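Rustberg kitchen tasks: planning and perception meeting
Prornthorpe office, February 14, 2025

1. Minutes of last meeting
Accepted with no changes.

2. Planner
The new Plurkon build has been merged. Planning time for shelf reaches is down to 310 ms. The carrot on the open shelf beside the coffee machine stays as the standard test target. Reaches past the shelf edge still need a wider collision margin — to be set per object, not for the whole kitchen.

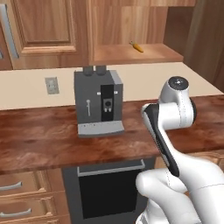 3. Perception
Labels for 2,366 rendered views were checked. The carrot is labelled well on the shelf but its outline gets merged with its neighbour when it shares the red bowl with the brown item. Retraining will use more views with the gripper close to the rim.
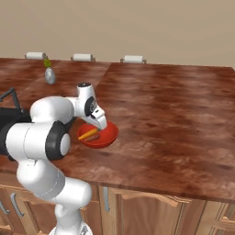 We agreed to keep the wood colour of the tabletop as it is until retraining is finished, then try 2 lighter ones.

4. Tooling
Bang now replays a logged run from any step. Log files are too large and will be split by task. The export centre page needs its help text rewritten.

5. Other business
Licence renewal is due in June. Four open tickets carried over.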